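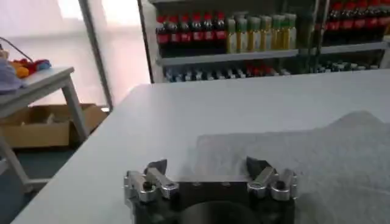
Last changed: April, after the new Netley player settings

How to put the bonus discs of a box set in your music library

Many box sets come with demos, radio sessions and B-sides on extra discs, and after copying them to the computer the library is often a mess. I explain my way with the Trullen anniversary set, which has 3 discs and 46 tracks. I use the Jomero tagger, but other programs have almost the same menus.

1. Copy each disc to its own folder. Name the folders Disc 1, Disc 2 and Disc 3. Choose FLAC if you have the space. My copy took 1184 MB.

2. Open all folders together in the tagger. Write the same text in the field Album for every track. Be careful with small differences, for example "Trullen (Deluxe)" and "Trullen - Deluxe". The player will show these as two albums.

3. Fill in the disc number. This field is separate from the track number, and the online database leaves it empty quite often. Each disc must start again from track 1.

4. Set Album Artist to the name of the band. If a remix has a guest, as with the Fodor remix on disc 2, the guest goes only in the field Artist.

5. Put the version in the title, in brackets: (Demo), (Live), (Radio Session). I also did this for the two songs where the booklet gives only the studio name.

6. Decide about the year. I write the year of the original album in Year and the year of the box in Comment. Some people do it the opposite way - both are fine, but keep the same rule for the whole library.

7. Save, close the tagger, and let the player scan again. In Netley it is under Library, then Rescan Folder. With 172 albums it needs about a minute on my old laptop.

If the cover is missing on one disc only, copy the file cover.jpg to this folder too and scan one more time. If the demos still stand between the album songs, go back to step 3 and look for a track with no disc number.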